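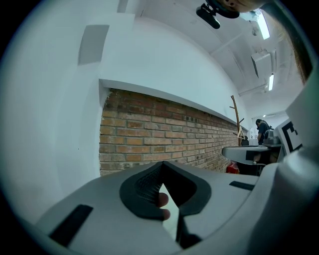
Chapter 6
Walls You Can Live With: Brick, Plaster and the Line Between Them

I have a confession to make before we get into mortar and fixings. For years I was a "paint it all white" person. Give me a room, any room, and I'd have the roller out before lunch! Then I spent most of an August in an old building in Clirthorpe, helping to turn a drafty ground floor into a place where people could work, and one wall of that room changed my mind for good.

It was brick, red-brown and a bit scruffy, and it only went partway up. Over it somebody had run a ledge, and from the ledge to the ceiling everything was smooth and pale. I thought it looked half finished. My plan was to plaster the bottom to match the top, and I'd even priced the job (309 dollars for materials, which I wrote on the wall in pencil and then had to scrub off). But the owners of Liew, the little design shop that was moving in, asked me to live with it for a couple of weeks first. So I did, grumbling.

Well, they were right. By four in the afternoon the light came in low and caught every joint in the brick, and the white part above bounced it back across the desks. A room that is white all over can feel like the inside of a fridge. A room that is brick all over eats your lamps. Put the two together and you get some of each, and the ledge gives your eye a place to stop.

This chapter is about walls like that one, and about what you put against them. We'll start with the brick itself: how to tell sound mortar from the crumbly kind (bring a house key, you'll be scraping), how to brush it down, and when a sealer is worth the smell. Section 2 moves up to the ledge. Mine at Clirthorpe collected coffee cups within 10 minutes of being dusted, and I have strong feelings about how deep a ledge should be.

After that we get to furniture, and I'm going to spend longer than you might expect on coat racks. I love a standing wooden one, the kind with thin arms like branches, next to brick. It needs no drilling, it moves when you change your mind, and it breaks up a long wall nicely. It will also fall on you if you hang all the winter coats on one side, so we'll talk about bases and weight.

You'll want a tape measure, a soft pencil, a stiff brush and a wall of your own to stare at. Before reading on, sit in front of that wall for a while, once in the morning and once near dusk, and jot down where the light lands. Keep the notes handy, as we'll use them in the first exercise.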